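Trata Community Help > Home & Cleaning > Trash and Recycling

Do drawstring bags really stay up in a small bedroom wastebasket?

Posted by brisorville_tenant, July 17, 2024

I keep hearing that the thin gray bags with the reddish band fit any small bin. I have my doubts. Mine is a little rectangular basket next to the bed, and whatever I do the liner slides down the first time something heavier than a tissue goes in. I've tried knotting the corner. I've tried a rubber band, which looked terrible and snapped. The roll says it holds 2 gallons, but I have no idea what my bin holds and it doesn't say anywhere.
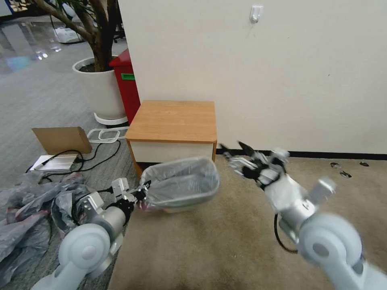
Gray liner folded down over the outside of the rim.

Is folding it over the outside enough, or does it need something more? Please don't tell me to buy a new bin. I paid for this one and it's fine.

Leonilde Ramalho
Member, 1,176 posts

"Fits any small bin" is a sales line and I wouldn't put much faith in it. A liner has to be wide enough to go over the rim and long enough to reach the floor of the bin. Plenty of them manage one of the two. If yours hangs an inch above the bottom, every bit of trash is pulling on the rim, and no fold is going to hold that for long.

I'm also not convinced by the trick of blowing the bag open first. It just gives you a balloon to fight with. Put your fist in, push the bag down to the bottom, then deal with the top.

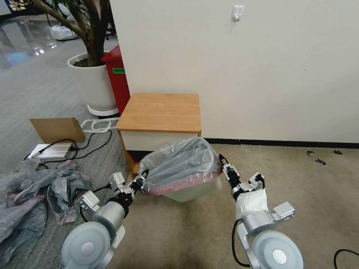
My own bags are the store brand from Simões, and I've gone through some 208 of them in bins of every shape, so I've had time to get annoyed. The mistake I made for years was tugging one side down hard and leaving the other to fend for itself. Open the bag wide across the top first and bring it down from both sides together. You want it the way it is on that pale bin by the side table, where the reddish band curves around the front and only the lower part of the bin still shows. With that much plastic on the outside you have something to work with. Then pull the slack to the back and tuck it under itself. A tight tuck does more than a knot, in my experience, and it doesn't tear the bag.

Will it hold a full water bottle? I doubt it. For tissues and receipts, sure.

tratdale_dan
Member, 2 posts

just use grocery bags, theyre free. never had a problem

Leonilde Ramalho

They aren't free here, Dan, and the ones I get have holes in the bottom.

P. in the back unit
Member, 2,953 posts

Mostly agree with Leonilde, except I don't bother with the tuck. On a rectangular bin I hook the bag over two opposite corners, then do the other two. If the last corner won't reach, the bag is too small and you can stop there.

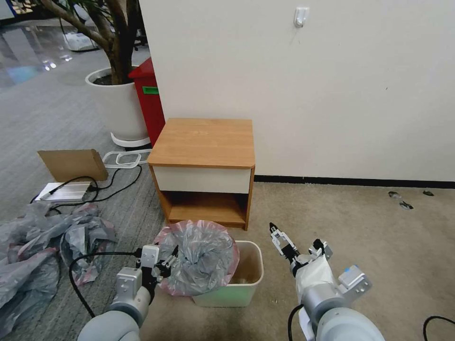 Bag still bunched on top, with the right side of the bin uncovered.

I'd also ignore the gallon number on the roll. Run a string around the outside of the rim, then lay the bag flat and measure across the opening. Double that and you have the distance around the bag. It should be a bit more than the string. Not scientific, but I trust it over the label. I tried a rim clip last September and sent it back.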